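Vilthorpe 36 Countertop Baby Food Steamer and Blender

We get asked about all-in-one baby food makers more than anything else we sell, so we finally put one on the shelf. We held off for a long time. Most of what these machines do can be done with a pot, a lid and a fork.

The Vilthorpe steams and purees in the same bowl. You fill the tank, put the chopped food in the basket, press the button, and later tip the basket into the blending cup. The box says "dinner in minutes." It doesn't count the peeling and chopping, so neither should you believe it.

What it does well: carrots, peas, apples, pears, squash. The puree comes out smooth enough for a first eater, and the short pulse setting leaves some lumps for an older one. Chicken is another story. It needs extra water and a second run, and it still comes out grainy.

The maker also calls it a "complete feeding system." It is a steamer with a blade in it. By the time your child is grabbing toast off your plate, it will be in a cupboard — worth thinking about before you pay for the bigger bundle.

Specs
Model: Vilthorpe 36
Power: 439 watts
Steam timer: up to 21 minutes
Bowl, lid and basket: top rack of the dishwasher
Blade: hand wash only
Color: white

The Bilier costs less and only steams. If you already own a stick blender, buy that one. The Jibrin has a larger basket but the lid is stiff, and we've stopped stocking it.

Freezer trays are sold separately. The Gesoncombe tray fits, and so does any plain ice cube tray you have at home.

Cleaning
Empty the tank after each use. Descale with white vinegar and water, then run one cycle with plain water. The "self-clean" button heats water and nothing else. You will still be scrubbing sweet potato out of the seal with a toothbrush.

Returns are accepted on unused machines in the original box. Once it has had food in it, we can only replace faulty parts.

Page updated May 2026
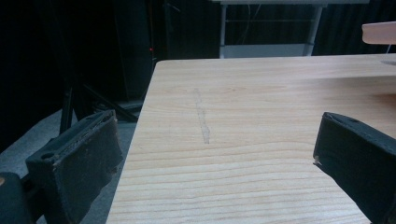 Pale wood tabletop with a fine grain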